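Skurstead Houseplants List
Home | Threads | Authors | Search | Help

Re: Repotting before the summer heat?
Efa Howells, June, 8:16 pm 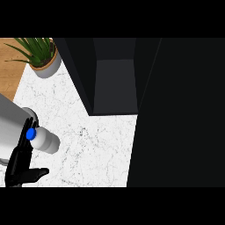 I've been growing pothos and peace lilies in apartments for 24 years and I would say go ahead and repot now, with a couple of cautions. Your earlier message is quoted in pieces so I can answer as I go.

> I have four plants that came from the office when we moved out of the
> Cadwaladr building. All of them are in the plastic pots they were sold
> in. Water runs straight through and out the bottom in a few seconds.

That can be roots filling the pot, but it can also be old peat that got so dry it won't take up water anymore. Slide one out and look. If you see a solid coil of roots, it needs a bigger pot. If you see mostly soil and it's pulled away from the sides, stand the pot in a bucket with a few inches of water for 45 minutes and then let it drain. I had a peace lily I was sure was root bound and all it needed was the bucket.

> How much bigger should the new pot be? The store told me to double it.

Doubling is too much for most of them. Go up one or two inches across. A small plant in a lot of wet soil will sit there and rot, especially if the room is cool at night. The exception is a spider plant that has already split its pot, and even then I only go up three inches.

> Is the Tirkora mix any good? It's the only one they carry near me.

I've used it. It's fine for pothos and philodendron if you add perlite, one part to three of mix. I wouldn't put a snake plant in it straight from the bag because it stays wet too long. The 16 quart bag did five of my medium pots with a little left over.

> Do I need to put gravel in the bottom?

No. Use a pot with a hole and put a piece of screen or a coffee filter over it. Gravel takes up room the roots could use.

> One of them has a white crust on top of the soil. Mold?

Probably minerals from the tap water. Mold is fuzzy and this will be hard and flaky. Scrape off the top half inch and replace it. We have very hard water on Osel Street and I get the crust on everything by spring, so I've started saving rain water for the fussier ones.

After you repot, water once, well, and then leave them alone until the top inch is dry. Keep them out of direct sun for a week or so. Don't feed them for at least a month. A few yellow leaves at the bottom are normal and you can pull them off.

The one I'd leave for now is the fern, if it is a fern. You said it was dropping leaves already. Find out what's wrong with it first and repot when it has settled down.

I have spare clay pots in the five and six inch sizes if anybody local wants them. Write to me off list. They need scrubbing.

Efa

Previous | Next | Reply | Back to thread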